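Medrano Women's Health
August 2, 2023

1/ Glucose screening in pregnancy: what to expect at your visit. Our midwives receive many questions on this subject, and this thread sets out how the test is done at our two clinics.
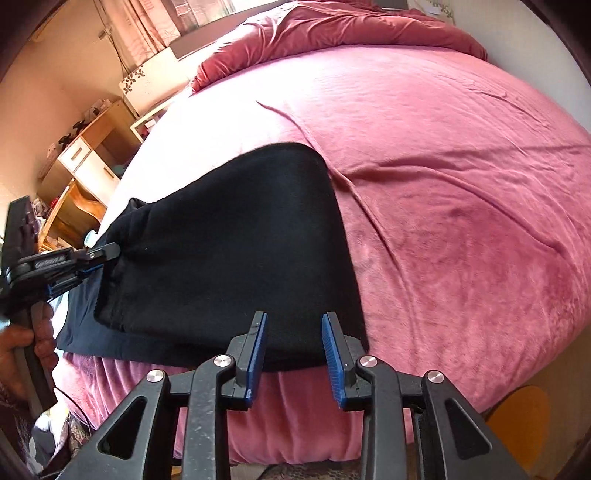 2/ Most patients are offered the screening between 24 and 28 weeks. It checks how the body handles sugar. Gestational diabetes often causes no symptoms, so feeling well is not a reason to skip the test.

3/ The first step is the one-hour screening. You will be given a sweet drink and asked to finish it within five minutes. Blood is drawn from the arm one hour later. Fasting is not required for this step unless your midwife has told you otherwise.

4/ Please arrive 15 minutes before your appointment. The hour is timed from the drink, and patients must remain in the building until the blood draw is complete. Seating is available on the second floor at Starport and beside the front desk at Olico.

5/ Do not eat, smoke, or drink anything other than water during the waiting period. If you vomit, tell the nurse at once. The test will usually need to be rescheduled.

6/ Patients who have had weight-loss surgery should call us before booking. The drink may not be suitable, and Padmavathi Kamath, our lead midwife, will arrange another form of testing.

7/ Results are posted to the Sunetura patient portal, normally within 2 working days. Patients who do not use the portal will receive a telephone call.

8/ A raised result on the one-hour screening does not mean that you have gestational diabetes. It means that a longer test is needed. Many patients who take the longer test have normal results.

9/ The longer test takes three hours and does require an overnight fast. Blood is drawn before the drink and again at one, two, and three hours. Plain water is allowed. Bring something to read and a snack for afterward.

10/ If you take regular medicine, including steroids, bring a current list. Do not stop any medicine before the test unless your care team has advised it.

11/ Patients diagnosed with gestational diabetes are referred to our dietitian, Itzel Figueroa, for meal planning and instruction in home glucose checks. Some patients also need medicine. Orvokki Partanen coordinates these referrals at both clinics.

12/ Beginning in September, early morning appointments for the three-hour test will be offered at Olico as well as Starport. Spanish-language appointments are available at both clinics on request.

13/ To book or change a screening, use the portal or call the front desk and ask for extension 163. For urgent concerns at any stage of pregnancy, call the main line and select the nurse option.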